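Clikia wants $274 for its Misora starter kit, a pair of hand-held grippers and a year of software that is meant to turn your chores into robot lessons. You tidy, it records, and someday a machine does the tidying. The someday part is not on the price list.

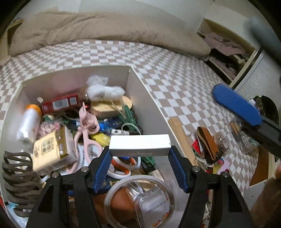 By the Reviews Desk | January 2021

A slim white box is easy work for the ridged blue pads. Scissors and coiled cable are the stuff I'd want to see in the brochure, which sticks to boxes and bottles.

Clikia says 2,082 recorded pickups will train a basic sorting routine. I quit at 38 with a sore thumb. The grippers feel solid - I'll give them that - but the arm that would use all this data is promised for April, price unknown. I'd wait.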